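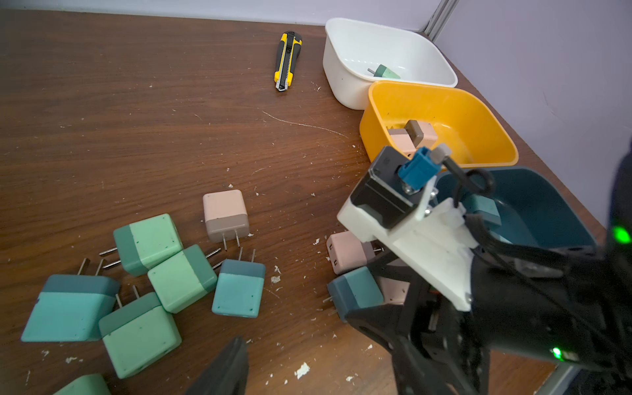 The job at Birhane was meant to last until January, and it was described to me over the telephone as sorting. I said I could sort. I had sorted post, and seed packets, and for one dreadful winter other people's spectacles, and I supposed that whatever they had on the second floor above the tile shop could not be worse than spectacles.

It was plugs. Little phone chargers, the square sort with two flat prongs, in colours you would sooner expect of sugared almonds. Pink ones went in the orange tub, green ones in the white, and the bluish ones in the dark teal tub at the end. A child could have done it in the time it takes to boil an egg, and I said as much to the woman who showed me in. She smiled very kindly and told me that I wouldn't be touching them.

"You'll be holding these," she said, and gave me the handles.

They were a pair of small arms, jointed like my own but with more opinions, and whatever I did with them the two big arms on the table did as well. I bent my left wrist and the left arm bent. I sneezed, and both of them gave a great start, as if somebody had come in with bad news. She wrote down in her notebook that I had sneezed. They wrote everything down at Birhane. The arms had been given a name, too — Jeltia, the pair of them together, as though they were one person with two hands and nobody in between.
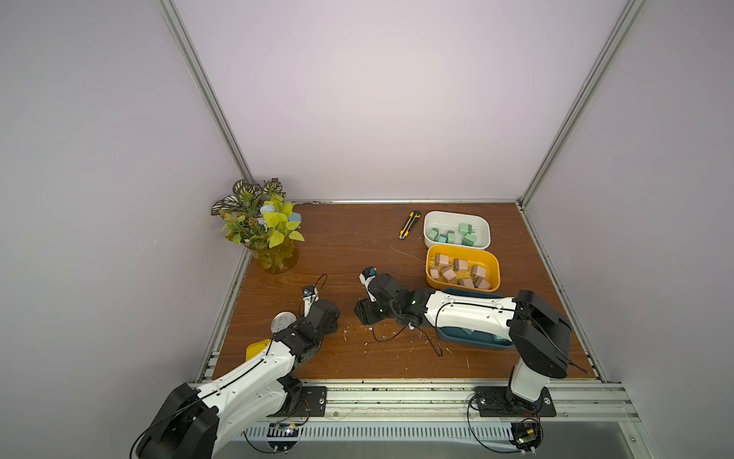 Jeltia at the table, both hands up.

What they wanted was 600 good goes. A go was one charger, picked up from the heap and put down in its proper tub, without dropping it or knocking the flowers over. Jeltia would feel every one of them in its joints, and afterwards, when I had gone home to my January and my garden, it would try by itself. I asked how it would know what I had been thinking. The woman said that it wouldn't, that it would only know what I had done, and I remember being a little offended on behalf of my thoughts, which I had been having very carefully all morning.

I was dreadful at it for a good while. You would not believe how much of picking up a plug is done by your fingertips without ever consulting you. I'd come down too high and pinch the air, or too low and scrape the wood, and there was already a long curved scratch across it from somebody before me, so I was forever anxious about adding another. I talked to the chargers. I said "come along, my love" to the pink ones and something rather shorter to the green, which had a way of lying with their prongs in the air like upturned beetles.

By the second week I had a manner. I didn't know I had one until the woman played some of my goes back and there it was, a small dip and a pause before each pick, like someone looking for the step down into a cold swimming pool. I knew that dip at once. My mother did it over the button tin. She'd hover, make up her mind, and down would come the finger and thumb, and she never in her life brought up the wrong button.

"Should I stop doing it?" I asked.

"Is it slowing you down?"

"I expect so."

She thought about this and had a bite of her sandwich. "Leave it in," she said. 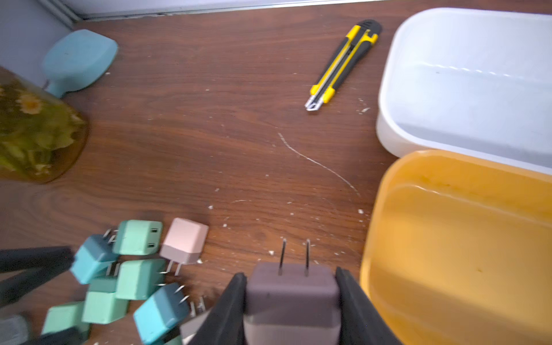 The odd one, held by its middle with the prongs up.

It was the grey one that gave us trouble. Somebody had ordered the chargers from a firm called Rorkon, and in among the pretty ones had come a dull brownish-grey thing the colour of a wet doormat, which belonged in no tub at all. I asked where it should go. The woman said it wasn't in the plan. She rang the office at Bulima, where the plan lived, and Bulima said to leave it out.

But I had grown fond of it, you see. You do, with the plain ones. So at the end of each day, when my goes were counted and she was off rinsing the cups, I would take hold of the handles again and have Jeltia pick up the grey charger, ever so gently, and carry it over the bare wood and put it down by itself beyond the heap, where it had a view of the flowers. I did it 12 times altogether. It never crossed my mind that the thing was still listening. I thought of it as tidying up.

I finished in August. There was a date on the form they gave me, August 28, 2020, and a box for remarks in which I wrote "very pleasant, chair a bit low". Then the woman asked whether I'd care to stay and watch the first try, and I said I would, and found that I had to sit on my hands. I had nothing to hold. It is a most peculiar feeling to watch someone do your work when they have learnt it off your own elbows.

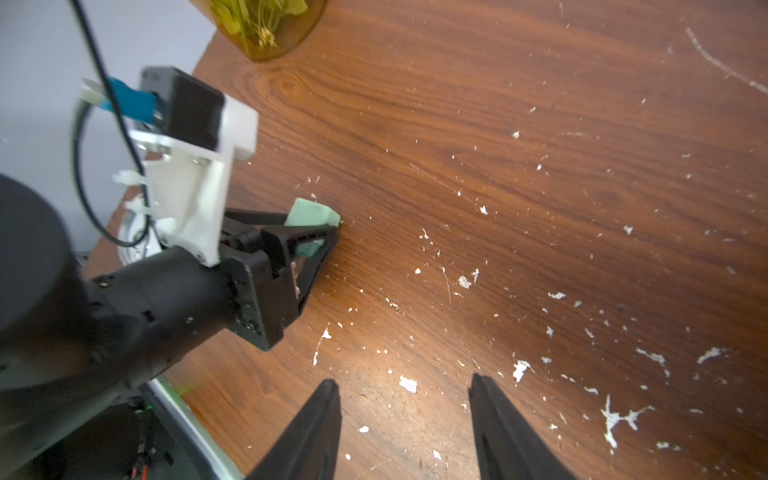
Jeltia took its time. It brought one hand out over the table and I held my breath, and then, just before it went down for the first of them, it dipped and waited. I made some sort of noise. The woman looked across at me and moved the tissues nearer without saying a word, bless her, and we sat there side by side while it went through the greens, and the pinks, and the blues, dropping 2 and going back for both.

When the heap was gone it ought to have stopped. There was only the grey one left, and she had her finger ready over the switch, because Bulima had been quite clear about the grey one. Down went the hand. It dipped, and it waited, and it picked the thing up by the middle.

"Where's it going with that?" she said.

I told her to give it a minute.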